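Open day at the Westerberg seismic station

5 November 2023

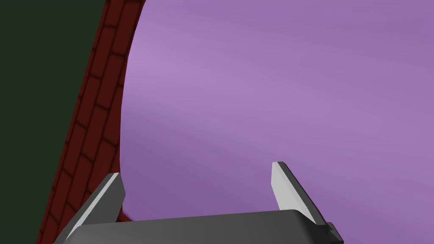 Westerberg opens its monitoring station to the public twice a year, and I went on the second of the two days. The bus from Mirkitz takes 24 minutes and stops at the gate. Visitors were split into groups of 19, and ours went to the instrument vault first.

The vault is a concrete room down two flights of stairs. The main seismometer sits on a pier that goes straight into bedrock and doesn't touch the floor. Our guide asked one person to jump, and the trace on the wall screen barely moved. A truck on the valley road showed up more clearly.

Upstairs we saw the warning desk. The network has 238 sensors, most of them cheap units in schools and fire stations along the Gorkine fault. When enough of them agree, a message goes to the rail operator and the hospitals — the public phone alert is still in testing. A town close to the fault may get no notice at all. Kamala, farther down the coast, could get 19 seconds.

Somebody asked about false alarms. There was one in May, set off by quarry blasting, and the software has been changed to check the quarry's schedule.

Entry was free. The gift table took cash only, and the last bus back leaves before the final talk ends, so bring a car if you want to hear it.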